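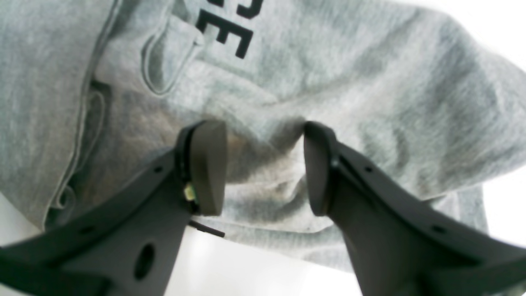

Hultbridge Home Forum > Laundry and Closets > Folding hoodies and sweatshirts without losing your mind

Page 1 of 2

mapleandmoth
Joined: June
Posts: 182

OK I need to gush for a second. I have been folding sweatshirts wrong my entire adult life and last night I finally got a whole drawer of them to stand up on their own, and I keep walking back into the bedroom just to open it and look!

What changed is that I stopped folding the sleeves straight down the back. I lay the thing face down, smooth it from the middle out (really smooth it, take your time, fleece hides creases inside other creases), then bring one side in a third of the way and fold the sleeve back on itself so it zigzags. Same on the other side. Hood goes down flat over the body. Then I roll from the hem up to the neck.

Anybody else do it this way? And what do you all do with the lettering? I have a bunch of gray ones with big printing across the chest and I can't decide if it should face in or out.

drawer_goblin
Posts: 1797

Congrats on the drawer! It's a great feeling.

I'm going to disagree on the rolling though. Thick fleece rolled up tight is a sausage. It eats the whole drawer and the ribbing at the hem gets stretched. I fold in thirds lengthwise, then in half, then in half again, and file them upright like records. You get more in and you can see every one.

Lettering goes inside. Always.

suds4days
Posts: 541

Inside?? But then you can't tell which gray one is which! I own five heather gray sweatshirts and the printing is the only way I know them apart. Mine go letters out, with the last fold placed so I get at least a piece of a word. Two or three letters is plenty.

drawer_goblin
Posts: 1797

Print rubbing on print is how it cracks. The thick blocky kind is the worst for that. I lost a good college one that way, the whole middle of the word came off on the sweatshirt next to it.

suds4days
Posts: 541

Were you drying it on high, by any chance

drawer_goblin
Posts: 1797

I was drying it on high.

suds4days
Posts: 541

Mm hm

pinwheelpat
Posts: 198

Love this thread. Can we talk about the hood for a minute? The hood is where every method falls apart for me. The seam around the opening is so bulky that whatever I do there's a lump at one end, and then the pile leans over like a drunk.

I tried tucking the whole folded body INTO the hood like a little pouch. Adorable, and great for a suitcase! But in a drawer it makes a ball.

mapleandmoth
Joined: June
Posts: 182

Pat, try this. Before you do anything else, pull the hood straight up away from the neck and flatten it so the two sides lie on top of each other and the seam makes one smooth curve. Press along that seam with the side of your hand. Then fold it down. If it's still lumpy, check whether the drawstrings are balled up inside, that was half my problem.

pinwheelpat
Posts: 198

DRAWSTRINGS. They were all wadded up in there. Going to redo the whole shelf tonight.

ironside_m
Posts: 541

Everybody here is skipping the first step and it's the one that matters. How are you picking it up out of the basket? If you grab a handful from the middle and drop it on the bed you get a heap with wrinkles going in every direction, and then you spend a minute hunting for the bottom hem. Find the two shoulder seams, hold it up by those, give it one good shake, and lay it down. Side seams drop right where they belong.

I do the whole family's load this way and I can get through it before the coffee is done.

suds4days
Posts: 541

I'm a middle grabber and I'm not ashamed. I like the hunt. But I tried your shoulder thing just now on a warm one out of the dryer and yes, fine, it came down nearly flat.

(Also we have the same post count, hi twin!)

ironside_m
Posts: 541

Hi twin! Better post again quick before it changes.

cluvau_lane
Posts: 182

Can I ask a beginner question? Mine come out of the wash with those hard creases already set, especially down the long seams at the side, and folding just makes them sharper. I don't own an iron and don't really want to.

mapleandmoth
Joined: June
Posts: 182

Not a beginner question at all. Take them out a bit damp, lay them on a towel and smooth with flat hands along the seams first, then the panels in between. Leave them there until they're all the way dry and only fold after that. I do mine at 9 p.m. and fold in the morning.

drawer_goblin
Posts: 1797

Seconding the damp smoothing. I'd hang them over a wide rail instead of laying them flat, but only if the rail is fat enough. A thin one leaves a line right across the chest. And don't overload the washer, fleece needs room to move or it comes out looking chewed.

cluvau_lane
Posts: 182

I definitely overload it. Thank you both!!

rakena_rose
Posts: 198

Dissenting opinion from the hanger side of the aisle. Why fold them at all? I got sturdy wide hangers and every hoodie I own lives in the closet now. No lumps, no cracked letters, hood just hangs down the back.

ironside_m
Posts: 541

Shoulder bumps. Heavy fleece on a hanger for a whole summer and you've got little horns.

rakena_rose
Posts: 198

Not with the wide ones! I swear! I wear mine all the time though, so they don't hang for months. Maybe that helps.

pinwheelpat
Posts: 198

Reporting back. Shelf is done. Drawstrings pulled straight, hood flattened first, thirds and then halves. I ended up going with goblin's fold and maple's hood trick, letters out because I agree with suds. It's so neat I don't want to wear any of them.

One question, the extra large one doesn't match the width of the others and sticks out the front. Do I fold it in quarters lengthwise or just give it its own spot?

drawer_goblin
Posts: 1797

Own spot. Bottom of the stack, fold side facing you.

suds4days
Posts: 541

Quarters! Take the sides in twice. A little thicker but it lines up.

mapleandmoth
Joined: June
Posts: 182

I'd go quarters too, but goblin's going to tell me about the print again. Starting a separate thread for sweatpants tomorrow because I have opinions about the cuffs.

Next page >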